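Limby's old school tables are finding their way home

If you went to the primary school in Limby any time before it moved up the hill, there is a fair chance you once did your spelling at a table that has spent the last few years stacked in a barn outside Pustarby. This October those tables are coming back to town, one at a time, and anyone who would like to give one a new life is warmly invited to come and take a look.

The barn belongs to the Barbieri lumberyard, which took in the furniture when the old building was sold and the new owners wanted the classrooms cleared before winter. The plan then was to keep everything for a season or so, until the town decided what to do with it. One season became several, as these things do, and last spring the yard let the town know that it would need the space again. There were 199 pieces in all, among them tables, benches, two map cabinets and a very heavy piano stool with no piano.

Rather a lot of people in Limby turned out to have strong feelings about them. The town office received some 21 letters in the first week alone, most of them from former pupils, and one came all the way from Drinora with a drawing of the exact corner desk the writer hoped to see again. (It has not been found yet, but there are still a good many pieces to bring down from the back of the barn, so please don't give up hope.)

The tables will be handed out from the former gym on School Lane every Wednesday from four in the afternoon until seven in the evening. There is no charge, though a jar will stand by the door for anyone who wants to put a little something toward the cost of the truck. Families may take one piece each to begin with, and whatever is left at the end of the month can be shared out more freely. Bring a blanket and some rope if you are coming by car – the longer benches stick out quite a way, and the road down past the mill is as bumpy as ever.

For those who want to fix up what they take home, the library is running a series of evening classes on caring for old wood. The first one covers cleaning, light sanding and how to tell a stain that will come out from one that is there to stay. It is open to complete beginners, and there are 14 places.
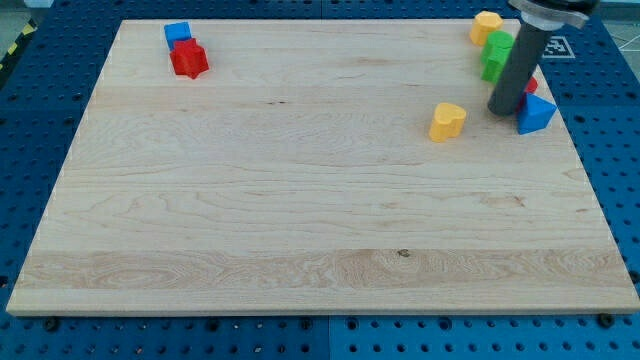 Pale wood shows its grain clearly, small knot and all.

The classes are held in the reading room, so do wear shoes that are kind to the floor. Sandpaper and cloths are provided, and you are welcome to bring along a drawer or a small shelf of your own to work on. Sign up at the library desk or call the town office on extension 597 during the morning. If the first class fills up, your name will be kept for the next one, which is likely to follow in a couple of weeks.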